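Play Kitchen and Small Parts Check, Findgate Family Room
Done in December, before the morning group. Comments under each item, as usual, and as usual I have gone on a bit.

1. Table surface: OK
Wiped down with warm soapy water and dried with a clean towel. I ran my hand along the edges and found no rough spots, no splinters and nothing sticky, which I was very pleased about after the paint afternoon! Please keep using the mild soap from the tall cupboard and leave the strong spray for the floor.

2. Soft and fuzzy pieces: OK, with a note 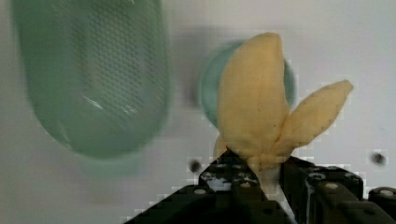

Fabric toys are the ones I worry over most, because a loose thread is so easy to miss when you are tidying up in a hurry. Pinch each piece, give it a good tug, and turn it so you can look into the folds. The yellow one has a few tiny dark specks on it, so I've put it down for a gentle hand wash (cool water, flat to dry, and please don't wring it). Any piece with an open seam goes in the repair envelope, even if it's a favorite.

3. Baskets and strainers: OK
Hold each one up to the window and look through the holes, where crumbs and bits of clay love to hide. Flex the rim gently and listen for a crack. I take an old toothbrush to the holes every 2 weeks, and it's a nice little job to do with a cup of tea beside you.

4. Bowls and dishes: OK, keep watching 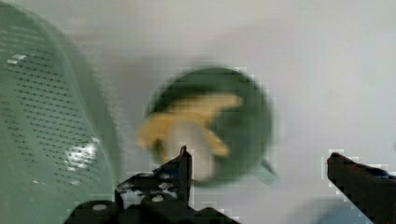 Storden asked in the comments column whether the play dishes could go through the dishwasher with the snack cups. I'd sooner we didn't, at least until we know what each one is made of. Wash them by hand, and feel under the rims and along any little tabs or handles, where a chip would be sharp before you ever saw it.

5. Pretend food: OK
Small pieces go through the choke tester, all of them, including the ones we "know" are fine. Anything that drops in goes up to the high shelf for the older children. Bottles need their caps twisted and pulled, and labels should lie flat with no corner a toddler could peel and chew. I spent some 7 minutes on this part, so it really isn't a long job.

6. Setting out: OK 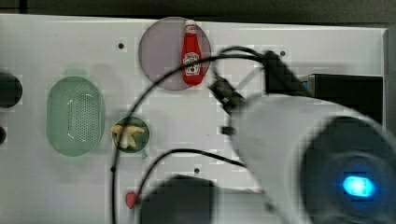

Guillot would like fewer things on the table at the start of a session, so that the little ones can reach what they want without leaning over everything else. I agree! A plate with the ketchup on it, the green basket and the banana in its dish make plenty to begin with, and more can come out later.

Still to do: wash the yellow piece, order a new toothbrush, and put a fresh copy of this sheet inside the cupboard door.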